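Endari Household Words, README

Endari is a word list with short recordings, made for people who learn the names of everyday things at home. It has 1506 entries. Each entry has the word, one plain sentence that uses it, and for most of them a sound file.

Please read the part about spelling before you open an issue.

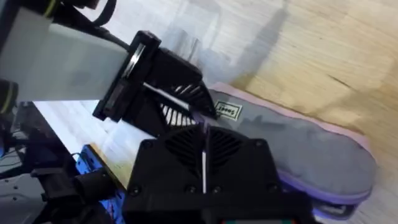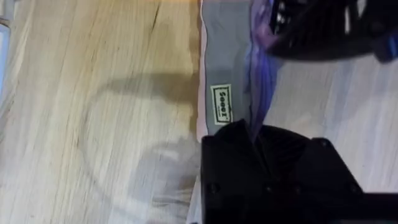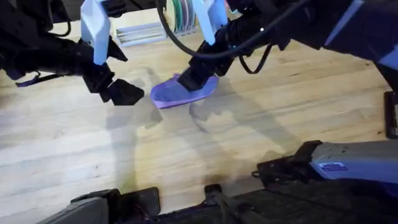
What is in the folders

words/ has the main table, one line for each entry. The columns are id, word, sentence, topic, speaker, note. The note column is often empty.
audio/ has the recordings as WAV files, mono. The file name is the id and nothing more.
old/ has the first version of the table. We keep it so that old links still work. Please do not correct mistakes there.

Topics are kitchen, clothes, floor and furniture, repairs, bathroom, and "other". The topic "other" became too large and Meriem Bensaid is now dividing it. If your script depends on topic names, use version 2 of the table and wait with the update.

Who speaks

The sentences were written by Latifa Ouazzani and Habibur Mridha. They were read aloud by Latifa, by Ehab Belhaj and by Ehab Erraji. In the speaker column the two Ehabs are EB and EE. In the old table they are both "Ehab", and we could not repair this for all the lines, so do not use the old table to compare voices.

Recording was done in the evenings, mostly in December, in Latifa's apartment. In 188 files you can hear the heating. We tried to remove the sound with a filter but the voices became thin, and we put the original files back. They are marked "heating" in the note column.

Spelling

We follow American spelling: color, gray, pajamas. If a word has two common forms, the second one is in the note. We know that many learners write "grey", and this is not an error, but the table has to choose one.

Compound words gave us the most trouble. We write "dishcloth" as one word and "tea towel" as two. Habibur checked these against two printed dictionaries, and where the dictionaries did not agree he took the shorter form.

Known problems

- 297 entries have no recording yet. Almost all of them are in repairs.
- The word "drawer" is in the table two times, with different sentences. Both are correct.
- Some sentences in bathroom end without a period.
- EE reads "iron" in two different ways. We like the second one better.

How to help

Send new words as plain text, one on each line, with a sentence of not more than twelve words. Please do not send brand names or words for food, they belong to the Tavar list and Meriem will move them there anyway.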